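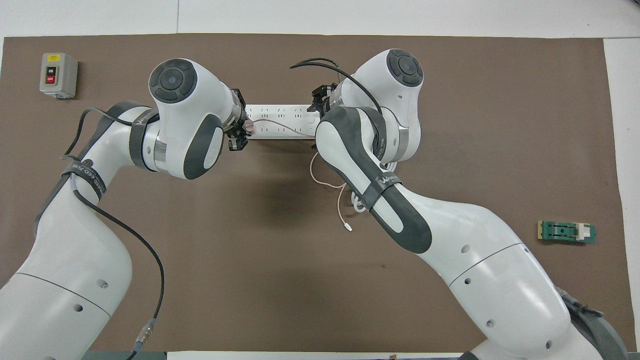

Kamran Mazandarani wrote in to ask why, if a machine can build a car, there still isn't one that will do his dishes. He gets the first spot on this page because I hear some version of that every week, and I like the question a lot!

So can robots do chores yet?

Some of them, some of the time, if you're patient. A car plant robot does the same move in the same place all day long. Your kitchen moves around on you. The mug was by the sink yesterday and now it's on the windowsill with a spoon in it.

What's so hard about a plug?

Oh, plenty. You have to get hold of it, turn it the right way, line the prongs up with holes you can barely see, and push hard enough without shoving the whole power strip across the table (I do that myself, and I've been plugging things in my whole life). That's why two arms are such a help. One can work the plug while the other stays near the far end of the strip.

And then there's the cord. Cords are awful! A plug keeps its shape, but a cord flops and loops wherever it likes, and a machine has to deal with whatever shape it's in today.

Which chores are closest?

Picking things up and putting them in a bin, wiping a flat counter, sorting parts on a bench. Folding towels is coming along. Fitted sheets, ask me later.

What about a small shop?

Better odds than a house, I think. You can keep the bench the same every day and bolt things down. Houshang Pakzad tried an arm at his repair counter in Vistwood and gave it one job, seating connectors. It took 300 tries before he quit hovering over it, and he still checks the work.

Is it faster than me?

Nope. I timed myself plugging in a lamp at 2 seconds, and I wasn't hurrying. Slow is fine by me if it's a job I can walk away from.

Should I start saving up?

I wouldn't yet. If you want to tinker, a used hobby arm is a fun way to spend a winter. If you just want clean dishes, get a good dishwasher and load it yourself for now. I'll update this page in December, so keep the questions coming.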